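Print this page | E-mail this page

Sulturora: Reading a Play Kitchen from Above

Student project report, Trornimik School of Design
Lejla Nedeljković and Stojan Georgiou
Submitted 2025-02-14

1. Background

Most play kitchen sets are sold in a box with a picture on the front. The box gets thrown out and the pieces end up on a table or a floor, mixed with pieces from other sets. Our project looked at what happens after that. We wanted to know which toy foods and dishes are easy to recognize when they are lying flat on a plain surface, seen by someone standing over them, and which ones get confused.

We chose toys of the kind found in the play corner at Dafis, the preschool where Lejla did her placement in October. These are plain plastic foods in strong colors, with plates, bowls and cups in pale ones. A white table was used for all the layouts so that color would come from the toys only.

2. Layout

The pieces were spread out with open space between most of them. We kept the ketchup bottle on the pinkish-purple plate, with the cap toward the bottom of the plate. Fruit went to the left of it in our basic layout, and the green and blue dishes went lower down or to the right. We did not try to set the table the way an adult would.
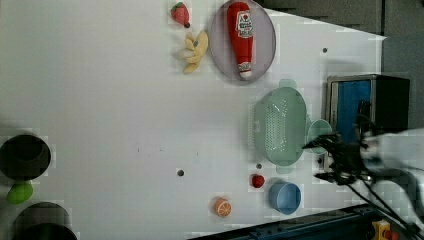
The first thing we learned was that a lying bottle works better than a standing one. Seen from straight above, a standing ketchup bottle is a small circle. On its side it has a shoulder, a cap and a label, and the children named it right away even when they could not read yet. The tomato has the opposite problem. It looks much the same from every side, so turning it does nothing, and the red color is shared with the strawberry and the bottle.

The orange half was easy. The white lines on the cut face do all the work. In a separate trial we turned it over, and several children called it a ball.

3. Naming task

Children at Dafis were invited to the table in small groups and asked what each thing was. An answer was marked right if it was close enough to use in play. "Sauce" counted for the ketchup bottle and "soup bowl" counted for any bowl. We collected 271 answers from 39 children. We did not record ages separately, which we now think was a mistake – the older ones talked more and we could not correct for it afterward.

Bananas, bottle and orange half did best. Cups did worst. A small cup seen from directly over the rim is a ring, and when it stands next to a larger piece in the same green the two run together. Laying the cups on their sides helped a lot, as the depth of the cup can then be seen.

We also tried a toy-sized oven at the right side of the table. It gave the layout a direction. Children moved food toward it without being told to, and they started using the plates as a stop on the way.
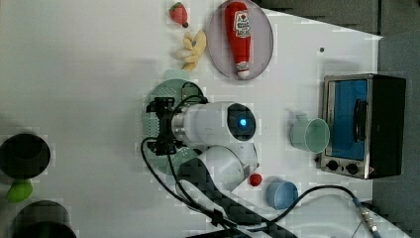
Vesna Stojanovska read an earlier draft and disagreed with us about the oven. Her view was that any large dark piece would have drawn the food over, and that we could not claim it was the oven itself until we had tried a plain box of the same size. We think she is right. We had no time to run that comparison, so the oven result should be read as an observation only.

4. Changes to the layout

In the second round we moved the fruit around, swapped pieces and put green bowls farther apart. The plate with the bottle stayed in the upper part of the table. We wanted one thing that did not move, so that the rest could be judged against it.

Two pale green dishes on one table are harder than one. The children treated them as a pair and often put the same kind of food in both. A blue bowl set off by itself was mostly left empty, or was used for things they had finished with.

Red pieces were still the main source of mistakes. Apple, tomato and strawberry were mixed up more than any other group. A stem or a leafy cap helps if it is turned to the side. Facing down, it is lost.

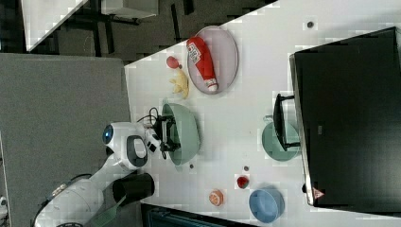
Gorkden Student Papers, Vol. 4, No. 2, p. 39

5. Holes and patterns

Several children liked the dishes with small holes better than the plain ones. They held them up to the window and looked through, or pushed a finger against the holes. One group used the colander as a hat and then as a drum. None of this was part of the naming task, and Stojan wrote it down on the back of the answer sheets.

The holes also help with recognition. A pale green dish without them could be nearly anything. With them, some of the children said "for spaghetti" or "for washing." Light changes this quite a bit – the same rows of holes can look black in one spot and bright white in another, depending on what is behind them.
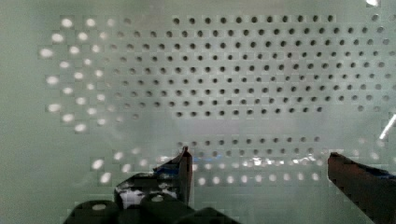

Fig. 4. Rows of small holes in a pale green surface, dark and bright.

6. Suggestions

For anyone putting together a mixed play set for a table:

Use one red food with a very clear outline before adding a second.
Lay bottles and cups on their sides at the start.
Show the cut side of cut fruit.
Keep dishes of the same color apart, unless they are meant to be a pair.

Storage was outside our project, but Vaughan Trevaskis asked about it when we presented. At Dafis everything goes into one deep bin, and the small fruit sinks to the bottom. A shallow tray would suit these toys better. We have left the layout drawings and answer sheets in the project drawer at Trornimik for the next group.

Our thanks to Daithí Mac Mathúna for lending the table and for checking the answer counts.

Print this page | E-mail this page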